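The Bromum Budget

Manju Thakur had promised the whole equipment plan by teatime, and it was already three o'clock, and she had so far written the word "grippers" and underlined it twice. The money was the trouble, as it generally was. There was 1555 pounds left in the pot for Bromum, and old Mr Khurana upstairs — a kind man, but one who read every line of a list with his finger under it — would want to know where each of those pounds was going.

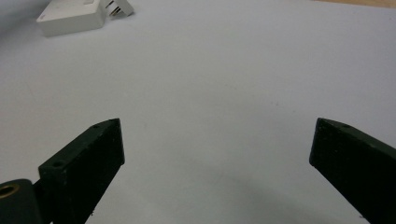
She put down four new pairs of fingers, then thought of the quote from Jarard, and made it nine, as they came cheaper that way and somebody was bound to drop one. Drevero had offered a better price on the arm itself, if she could wait until September, and she rather thought she could. She had waited longer for a kitchen.

"You've forgotten the dull things," said her nephew, who was meant to be doing his homework. "You always forget the dull things."

She had, bless him. Last time they had bought a very handsome arm and then had nowhere to plug it in for six days.
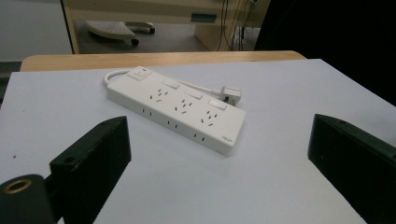 So she started a second page, and wrote "sockets" at the top of it, and after that it all came along quite nicely: leads, spare screws, a decent lamp, a stool that didn't wobble. By half past four she had eleven pounds to spare, and she sat for a while with her tea, wondering whether Mr Khurana could be brought round to biscuits.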